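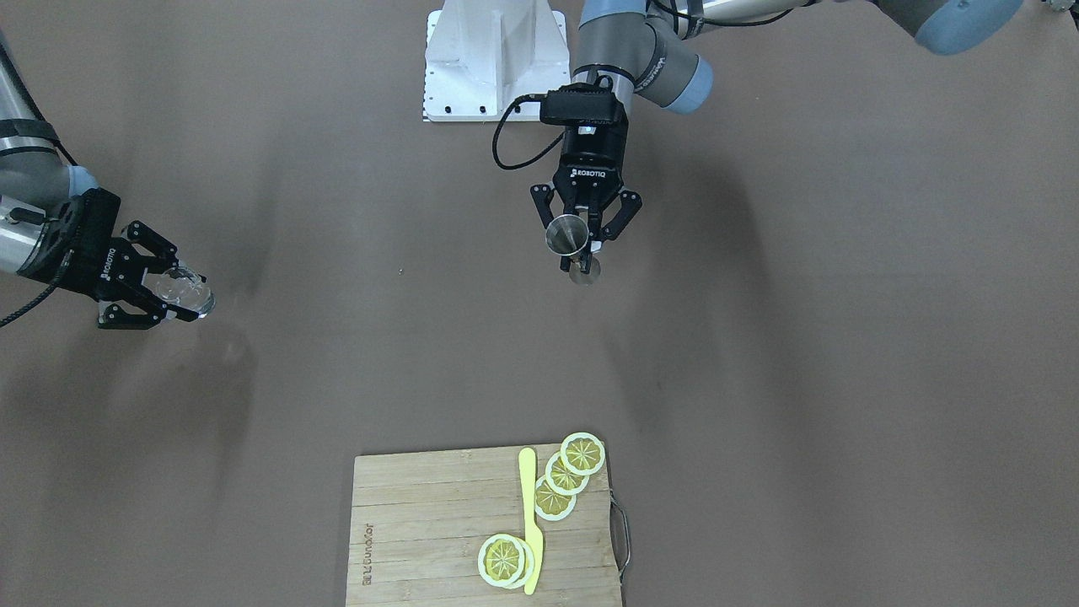 Small Business Studies, term project report
Group: Pouran Abbasi, Patricio Goicoechea
Project name: Burnel (handmade felt and canvas pouches, sold online and at the campus makers market)

1. What we set out to do

Run a real shop for one term. Design a product, cost it, make it, sell it, report back. Pouran did the sewing and most of the pattern work, Patricio did listings, photos of the pouches and the money. We both did the market table.

Original plan was tote bags. Dropped in week two, too much fabric per bag and everyone already has a drawer full. Switched to zip pouches, pencil case size, plus a larger one with a wrist loop.

2. Materials

Canvas from Kordestani Fabrics, end of roll, colour choice limited (mustard, navy, a grey nobody wanted). Felt lining from the same place. Zips ordered through Prultora, cheaper by the bag but the first lot came in the wrong length, so we shortened them by hand. Slow. Would not do again.

Labels: stamped cotton tape, ink from the art room. The ink faded a bit when we test washed one, so we heat set the rest with an iron. Better after that.

3. Making

Total made: 26 pouches. First few took an entire evening each, later ones much quicker once we were cutting in batches and sewing all the zips in one go. Two were unsellable (crooked zip, lining caught in the seam). Kept as samples so customers could handle them at the table.

The wrist loop version has six pattern pieces, the plain one less. Loop version sold better but we underpriced it, see below.

4. Selling

Online shop on Gitetti. Listing text was the hardest part for both of us. First drafts sounded like an ad for shampoo. Rewrote them with just size, fabric, what fits inside, how to wash. Messages asking "how big is it" pretty much stopped after that.

Shop page had 2,634 views over the term, mostly in December. Views did not turn into orders at anything like the rate we assumed in the proposal. Market table was far better per hour, people want to feel the canvas and try the zip.

Custom orders: we offered a choice of lining colour. Popular but a headache, becuase we had to hold stock of every felt. One buyer changed her mind after we had cut. We now ask for payment before cutting.

5. Money

Covered our materials and the table fee, small amount left over. If we paid ourselves for sewing time it would be a loss, clearly. The loop pouch should have been priced higher from the start. We were nervous about asking more than the chain stores and never tested it.

Full cost sheet is in the appendix, the postage column was redone after the teacher's comments on the draft.

6. What we would change

- order zips early and check the length before paying for a full bag
- one canvas colour less, definately no grey
- raise the loop pouch price
- share the sewing, Pouran had sore wrists by the end
- start the online shop before the holiday rush, ours opened late

Leftover canvas is going back to the textiles room. Shop stays open until the remaining stock is gone.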